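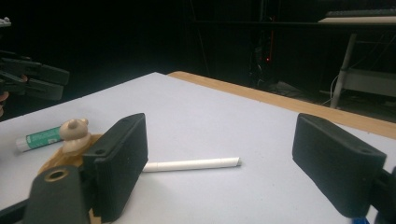 If you want to bring a flag to an away match, the work starts at home, some evenings before you travel. Most problems at the gate come from things which the owner could have checked in his own kitchen. The cloth is usually the smaller problem. The stick is the bigger one, and even a long, thin white stick like the one lying on the table top can be taken from you, although it looks as if it could not hurt a fly. The steward at the gate does not know you. He has a list of what may go in, there is a long queue behind you, and he will decide quickly. So I write down how I prepare a flag for our away matches with Vonow. I follow this order each time, also for the small grounds where I expect no difficulty.

First, ask the home club. Every ground has its own rules, and the rules of your own ground are worth nothing when you travel. Look on the website of the home club for a page with a name like "ground regulations" or "visitor information". If you find the page, read it to the end, also the part about bags. If you don't find it, write an email to the club and ask these things: the largest permitted size of a flag, whether sticks are permitted, how long and how thick the stick can be, whether it must be hollow, and which entrance you must use. Write the email in simple sentences and put your own measurements in it. For the match at Trirnodton last season I asked only "are flags allowed?" and got the answer "yes", and then my stick stayed outside with the umbrellas. It was my mistake. I had asked the wrong question.

Print the answer and take it with you. A telephone is also good, but the battery can be empty, and a steward does not like to take the telephone of a stranger in his hand.

Now the measuring. Lay the flag flat on the floor and measure it at the widest place. Hems and ribbons count also. If the rule says a maximum and you are over it by a little, do not hope that it will be overlooked. Fold the edge and sew it, or leave this flag at home and take a smaller one. My everyday flag is 70 centimetres wide and I have never had a discussion about it. The bigger one causes me a conversation at almost every gate.

Measure the stick too, and write the length on a piece of tape at the lower end. This sounds childish, but it helps me when I have more than one at home and I pack in a hurry. Look at both ends. They should be smooth and without a point. No nail, no screw, no metal cap. If the end is sharp, put some layers of cloth tape on it. Bend the stick gently with both hands and look if there are cracks. A cracked stick can break when you wave it, and then it has a point which it did not have before.

How to fix the flag on the stick: I sew a narrow sleeve along one side of the cloth and close it at the top. The stick goes in from below, and I tie it with a short cotton ribbon through a small hole in the cloth. Don't use wire and don't use pins. Don't glue it either. You want to be able to separate the cloth from the stick at the gate, in case they say yes to one and no to the other. Practise this at home until you can do it with cold fingers. In November you will have gloves on and it is a different thing.

About the text on the flag. Read it as somebody from the other side would read it. A joke about the rival which makes your friends laugh can look like a provocation to the police, and in another country it can have a meaning you did not intend. Political slogans are forbidden in many grounds, and the person at the gate will not study whether your slogan is a good one. If your text is in a language which is not spoken there, print a small translation and keep it together with the email. On my flag there is only the name of the club and the name of our village, and I sleep well.

Some grounds ask for a fire certificate when the flag is big. This is a paper which says that the cloth was treated against fire. You can buy a spray for this, but before you buy it, ask the club if they accept home treatment, and follow what is written on the can. Do it outdoors. Let the flag dry completely before you fold it, otherwise you get marks on the cloth that do not go out in the wash.

For the journey, roll the cloth separately. Do not leave it on the stick. In the coach the stick should lie in the luggage space under the floor, and you should tell the driver before he closes the door. With Stinisov, the firm which drives us, there is no trouble when I tell them at the start. In the train I put it upright between the seat and the window. Wherever you travel, keep the flag packed in the town centre. You are a guest there, and a flag in the wrong street can attract people you do not want to meet. If somebody shouts at you, walk on. If somebody wants to take the flag from your hands, let him have it and go to the police. It is cloth, you can sew another.

At the gate, come early. For the match at Gkikas we stood in the queue 43 minutes, and there was not even a big crowd. I try to be there before the mass arrives, and I open the bag before they ask me. Show the cloth first, completely unrolled, then the stick, then the paper. Speak slowly. If the steward says no, ask politely for the supervisor, once. If the supervisor also says no, accept it and ask where you can leave the thing and until when you can collect it. At some grounds this place closes 15 minutes after the final whistle, and visitors are often kept inside longer than that. In this case it is better to carry it back to the coach.

Inside, don't hang the flag over an exit, over stairs or over an advertising board. Don't tie it to the fence before you have asked. When you wave it, look who stands behind you, and put it down sometimes, so that these people can see the match for which they also paid.

What I have in my bag: the flag, the stick, spare ribbon, cloth tape, the printed email and four clothes pegs for the railing. I had scissors there too at one time. Leave them at home, please. You can cut the tape before you travel.

10/26/18
By Sándor Bakos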